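Food court at Mullmont, worth it?
Posted by Ivone Bastos, August

Went up for lunch and got a tray of bits to share. Ended up with a wrapped thing, a bag of fried stuff and a sticker sheet I'm far too old for (keeping it!). Big white tables, loads of elbow room.

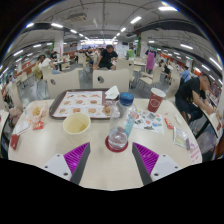
Replies (2)

farouk29: Too much packaging for me. Paper liner, bags, packets, and you still need your own napkins.

Gheorghița Sandu: Disagree, I like the liner, I always pick my next burger off it. Is the red coaster yours, Ivone?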